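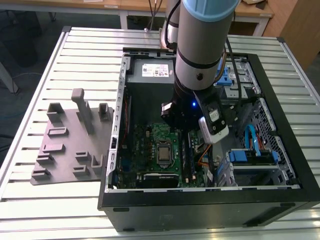
Talpur Overnight Hand Balm – three months on

I wasn't going to buy another hand cream. There are already two half-used tubes in my bag and one in the car, and none of them did much for me last winter, when my knuckles were so sore I was washing up in gloves. But my sister came back from Windutthorpe with a tin of the Talpur balm and let me have a go of hers, and by the end of the weekend I'd ordered my own (and one for Mum, who hasn't opened it yet).

First thing to say is that it's thick. You have to warm a bit between your fingers before it will spread at all, and if you keep the tin in a cold bathroom you'll be scraping at it with a fingernail. I moved mine to the bedside table and it's much easier now. A blob the size of a pea does both hands. I used far too much the first night and had to sleep with my arms on top of the covers!

The smell is lovely if you like herbs – mostly rosemary, with something a bit like orange peel behind it. It fades after an hour or so. My husband says it's like sleeping next to a roast dinner, so make of that what you will.

Does it work? On my hands, yes. The cracks by my thumbs closed up in 9 days of using it every night, and the backs of my hands are softer than they've been since October. It hasn't done much for my cuticles. For those I still go back to the Brurnel oil, the one in the little dropper bottle, though it costs nearly twice as much and leaks if you so much as look at it.

I also tried the Flesari night cream for a fortnight to compare. Nicer to put on, sinks in quickly, very pretty jar, but I was dry again by lunchtime. I'd have it for summer.

My grumbles with the Talpur are the lid, which sticks once there's balm in the thread, and the grease. Don't put it on before you want to read a book or answer the phone. It marked a silk pillowcase too – that did wash out, on the second go.

The tin holds 40 grams and I'm a bit over halfway down mine. I'll be buying it again, probably before the cold weather when the shop tends to run out.

Posted May 19, 2004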